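I have wanted a proper reading edition of a big Victorian novel for years, the kind with notes you can use, so when the Clivov edition of Middlemarch came out I cleared a shelf and ordered it. It runs to 814 pages with the introduction, and I read every one of them, including the note on the type.

Let me start with what I loved. The notes sit at the foot of the page, where they belong, and they are written by somebody who trusts you to follow the story. When the talk turns to the Reform Bill you get two plain sentences and you're back with Dorothea. My old paperback from Plesitz sent me to the back of the book almost 700 times, and I'm afraid I gave up on the notes altogether somewhere around Mr. Casaubon's honeymoon in Rome (poor Dorothea, I never did blame her for crying).

The introduction is 80 pages long and very good, but please save it for last! It gives away who marries whom by the second page, and half the pleasure of this novel is watching people choose badly and wishing you could step in.
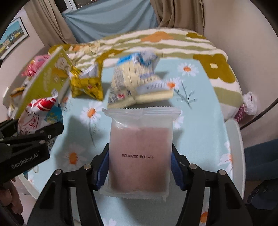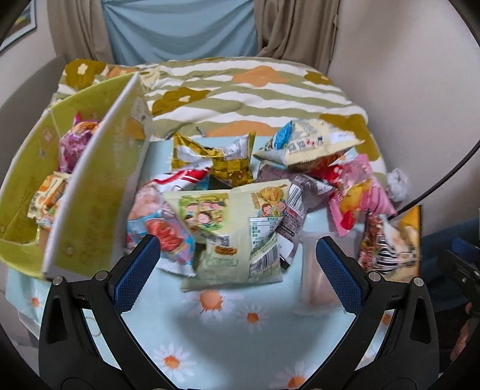
Snacks, with the daisy tablecloth in the second picture.

Now for the grumbles. The paper is thin enough that the chapter headings show through from the other side, and under a bedside lamp that bothered me more than I expected. The spine is stiff for the first few hundred pages, too – I had to hold it open with both hands until Lydgate's money troubles began. And the ribbon is too short to reach the bottom of the page, so it keeps slipping back inside.

Would I buy it again? Yes, and I've already put my name down for the Clivov Villette. If you only want to try the novel once, the Plesitz will do you fine and weighs a good deal less in a bag. But if you go back to Middlemarch every few winters, as I do, this is a lovely copy to grow old with.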